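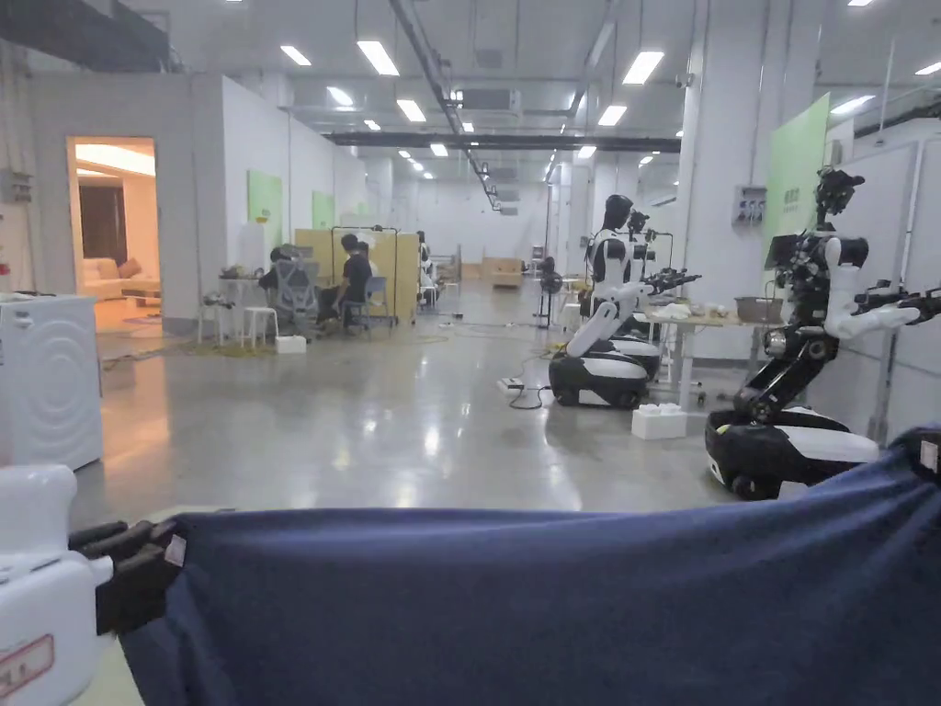
Kirnwood Set-up Guide, Issue 4, page 8

If the gripper drops a corner

I lost a whole morning to this one – the fingers let go mid-fold and no fault came up!

1. Press stop and wait for the arm to settle.
2. Take the cloth out by hand. Caution: keep your fingers clear until the power is off.
3. Wipe both pads, then set the grip force back to 200.

Note: pinch beside the sewn-in tag, never on it. If it slips again, call Lina Khoury.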